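Equipment Review: Lekidar Two-Channel Instrument Preamplifier

Prepared for the Piscombe Folk and Roots Music Society by Yesenia Ayala

The Society purchased the Lekidar preamplifier in January for use at member concerts and at the monthly song circle. It is intended for acoustic guitar, fiddle, mandolin and upright bass players who use a pickup and wish to send a balanced signal to the house system. Members have asked whether it should be recommended for personal purchase, and this review is offered in response.

The unit has two channels, each with its own volume, bass, middle and treble controls. A notch filter is shared between them. The case is metal and the knobs are firm enough that they do not move when the unit is carried in an instrument bag. Power is supplied by an adapter or by a single battery, which lasted through 23 hours of playing before the warning light came on. 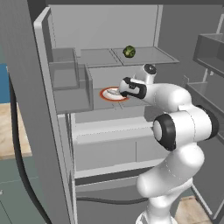 Sound quality is good. With a dreadnought guitar and an under-saddle pickup, the preamplifier removed much of the hard edge that players complain of when they plug straight into a mixer. The bass control is set a little high for large-bodied guitars, and most players turned it well down. Fiddle fared better than expected. Heriberto Cusi used the second channel for a full evening of waltzes and reported that he made no adjustment after the first tune.

The notch filter is the weakest part of the design. It controls feedback at low stage volume, but its sweep is coarse, and a small turn of the knob passes over the problem note entirely. Because it is shared, a setting that helps the guitar may also thin out the bass. Duos should keep this in mind. The Flurow pedal, which the Society has used for several seasons, has a separate filter for each input and is easier to set in a hurry.

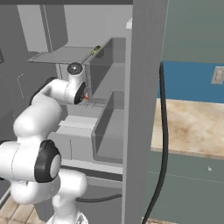 Background noise was low on both channels. A slight hiss could be heard through headphones with the treble fully raised — it was not noticeable in the hall. The mute switch is silent, and it also feeds the tuner output, so players may tune between songs without disturbing the audience.

The printed manual is brief and does not explain the ground lift switch. Members who hear a hum should try that switch first.

At $146, the Lekidar is fairly priced and is recommended for solo players and for duos with similar instruments. Groups that combine bass and guitar on one unit are advised to try the Flurow before buying. The Society's unit may be borrowed by members in good standing.

Reviewed 30th August

Contact the Society | © Piscombe Folk and Roots Music Society | Back to top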